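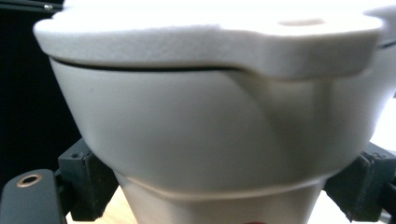
*Fig. 1 – Two-finger grip on the lidded cup, fingers below the wide part of the bowl.*

## 4. Finger comparison with the hand-held tool

Draft, 2022-07-25. Replaces the old section 4. Section 5 (arm mount) not updated yet, use with care.

You need:

- hand-held tool with camera fitted
- Daltuton fingers, one pair
- Zenar fingers, one pair
- 3 test objects from the Flonora box, lidded cup is always one of them
- hex key, the small one
- log sheet, paper or file, either is fine

Charge the tool first. Half charge makes the motor slow and the two finger sets can't be compared after that.

### 4.1 Fitting the fingers

1. Power off. Wait for the status light to go out.
2. Open the slide by hand to the stop. Don't force it past.
3. Take off the old fingers, left one first. Screws go in the tray.
4. Wipe the mounting faces. Dry cloth only.
5. Fit left finger, screw in two turns, leave loose.
6. Fit right finger the same way.
7. Close the slide slowly until the tips touch. They should meet flat.
8. Tighten both sides a bit at a time, swapping left and right.
9. Open and close three times by hand. No scraping.

> **CAUTION** – Fingers out of the slide path before power on. The tool homes itself at start-up and it doesn't wait.

Note: Daltuton screws are longer than Zenar screws. Don't mix. A long screw in a Zenar finger will bottom out and feel tight when it isnt.

If the tips don't meet flat, go back to step 7. If still not flat after a second try, the finger is bent or there's dirt on the face. Swap it. Don't file it.

### 4.2 Camera check

1. Power on, let it home.
2. Start Issahaku Viewer on the laptop.
3. Pick the tool from the device list. If the list is empty, unplug, wait, plug in again.
4. Both fingertips must be in view with the slide closed.
5. Open to the stop. Tips can leave the view here, that's normal for Zenar.
6. Set exposure to manual, value 400. Leave it there for the whole run.
7. Save one still with nothing between the fingers. Name it with the finger set and your run number.

Note: a bright background will wash out next to a pale object. Exposure stays locked anyway. Turn the table or pull the blind, then redo step 7.

Note: with a wide object up close, the lid fills most of the view and the base may drop out at the bottom. Fine for grip checks. Not fine for the placing test in 4.5, back off for that one.

### 4.3 Force setting

1. Open the Grip tab.
2. Load the profile for the fingers fitted. Profile name is on the bag.
3. Set close speed to 50.
4. Set force to the lowest step.
5. Close on the foam block, read the value, write it down.
6. Go up one step, repeat. Stop at step 6.

> **CAUTION** – Do not use the Zenar profile with Daltuton fingers. It closes too far and will crush a thin cup before the stall limit kicks in.

Error 529 during closing = stall limit reached. Open, clear the error, drop one force step. If 529 comes up with nothing in the grip, re-home. Comes up again, the slide is dirty – see section 9.

### 4.4 Grip test, lidded cup

The hard one, so do it first while you're fresh. Pale matte body, tapers down from under the lid, then a raised band with a narrower part under it. The lid sticks out past the body on the tab side. Hit the tab on the way down and the lid shifts.

1. Cup on the table, lid on, tab pointing to your right as seen in the viewer.
2. Slide open to the stop.
3. Come in level. Don't come in from above, the overhang gets in the way.
4. Fingers go low on the bowl, where it starts to narrow. Same height both sides, as in Fig. 1.
5. Close at force step 2.
6. Look at the viewer before lifting. Both fingers touching? If one is short, open and re-center.
7. Lift a hand's width. Hold for a slow count of ten.
8. Look at the seam under the lid. Wider on one side than before = write "lid moved".
9. Set down, open, back out level.
10. Repeat five times, same force. Then go to step 3 and do five more.

What to log for each try:

| Item | Write |
|---|---|
| Fingers | D or Z |
| Force step | number |
| Held | yes / slip / drop |
| Lid | stayed / moved / off |
| Re-center needed | yes / no |

A slip is any downward travel you can see in the viewer, even if the cup stops and holds. Don't be generous. Taper plus a smooth body means a slow creep is common, and it's the thing we are trying to compare.

Note: don't grip the lid. Tried on earlier runs in June, results were all over the place and told us nothing about the fingers.

Note: if the cup turns in the grip, the fingers are sitting at different heights. Square the tool up and redo the try, cross out the old line. Cross out, don't erase.

> **CAUTION** – Cup must be empty. No liquid anywhere near the tool, the slide motor is not sealed.

### 4.5 Placing test

1. Tape a mark on the table.
2. Grip as in 4.4, use the lowest force that held all five times.
3. Carry to the mark, set down, open.
4. Measure from the mark to the edge of the base. Log in mm.
5. Five tries per finger set.

Opening too fast drags the cup to one side. Open speed 50, same as close.

### 4.6 Swap and repeat

1. Power off.
2. Change to the other fingers, all of 4.1 again.
3. Redo 4.2 step 7 and all of 4.3. Yes, all of it.
4. Run 4.4 and 4.5 with the same cup, same table, same light.
5. Then the other two objects, both finger sets.

Dust on the finger faces changes the grip. Wipe between sets and not in the middle of one, otherwise tries 1 and 5 dont match.

### 4.7 Before you pack up

- Log sheet has the finger set on every line
- Stills copied off the laptop
- Slide left half open, not clamped shut
- Screws back in the right bag
- Tool on charge

Arm mount next, section 5. Carry the force step over from here, the profile does not transfer by itself.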